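Rafferty Hall to show the Mullusa Quilt in full for the first time in a generation 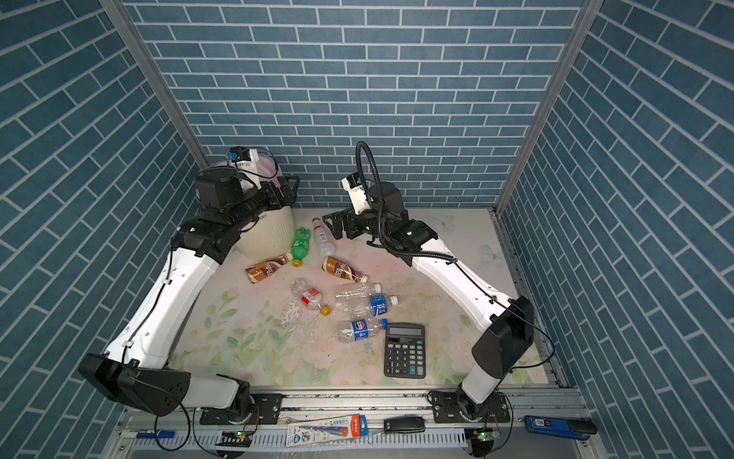 Two robot arms above a floral mat, with drink bottles and a calculator.

The Rafferty Hall Needlework Society is delighted to announce that the Mullusa Quilt, one of the best loved and least seen pieces of local stitching, will go on public display from Sat 2 April and stay up until the end of May. Admission is free, the doors open at ten each morning except Mondays, and there will be tea.

Many people in the town have heard of the quilt without ever having set eyes on it. It was begun in the winter after the old harbour wall gave way, when the women of Mullusa Street met in one another's kitchens and decided to put down in cloth what they remembered of the street before the water came in. They worked on it for years, on and off, passing blocks from house to house in a flour sack, and when it was at last joined up it had 433 separate blocks and was far too big for any wall that its makers had access to. It was hung once from the gallery of the hall, folded up again, and since then has only been shown a corner at a time.

For this exhibition the whole of it will be hung, top to bottom, on a new sloping frame made for the purpose by Jikard, the joinery firm on the quay. Visitors will be able to walk the full width of it and, from the gallery stairs, look down on the upper rows, which include the chimneys, the washing lines and the much discussed green horse.

Kathleen Scanlon, who chairs the society and has been working on the exhibition for the best part of three years, said: "My grandmother stitched the bakery door, and I grew up being told about it as if it were a relation who had gone abroad. When we unrolled that part on the long table last autumn I had to go and stand outside for a minute. It is a good deal smaller than I had imagined, and the blue is much brighter, and I think it is quite the loveliest door I have ever seen. I do hope people will come and find their own doors."

Finding one's own door has been made rather easier by the patient work of Catríona Moynihan, a retired schoolteacher who has spent many evenings matching the blocks to rent books, school registers and family letters. She has been able to put a maker's name to 155 of them. The names, with a few lines on each woman where anything is known, are gathered in a booklet that will be on sale at the door, and there will be a box for visitors who can add to it or put it right. Corrections are warmly welcomed, particularly where the Stirnik Lane end is concerned, as two families have given quite different accounts of who made the lamplighter and both are very sure of themselves.

Careful cleaning and repair have been carried out by textile conservator Amr Tawfik, who found the quilt in better health than anyone had dared to expect. Most of the damage was along the lower edge, where it had been folded on the same line for so long that the cotton had begun to split. He has supported the weak places with fine net dyed to match, and has left the old darns alone.

"Some of the mending is as good as the making," he said. "There is a patch on the church roof cut from a man's striped shirt, and whoever put it there lined up every stripe with the slates. I was not going to take that out. A quilt like this was handled, argued over, spilt on and put right again, and I wanted all of that to stay where people could see it."

Alongside the quilt there will be a smaller display of the tools and scraps that came with it: thimbles, paper templates cut from old envelopes, a tin of odd buttons and the flour sack itself. Haziq Latuheru, a composer who moved to the town two winters ago, has written a short piece for voices using the street's old house names, and the hall choir will sing it on the opening afternoon at three o'clock.

The society will also be holding 16 stitching sessions during the run, on Wednesday mornings and again in the evenings for those who are at work. No experience is needed and all materials are provided, although anyone with a favourite pair of scissors is advised to bring them. Each session has room for up to 629 - no, the hall is not that large, but that is how many blank squares have been cut, and the society would dearly like to see every one of them stitched before the end of May. They will be joined into a companion piece showing the street as it is now.

Sinéad Ní Bhriain, who looks after bookings, asks that schools and larger parties let her know beforehand so that the gallery stairs don't become too crowded. There is level access from the side door, and chairs are set out along the quilt for anyone who would like to take their time over it.

Bookings for the stitching sessions can be made at the hall office on weekday mornings, or by leaving a note in the society's letterbox beside the main entrance.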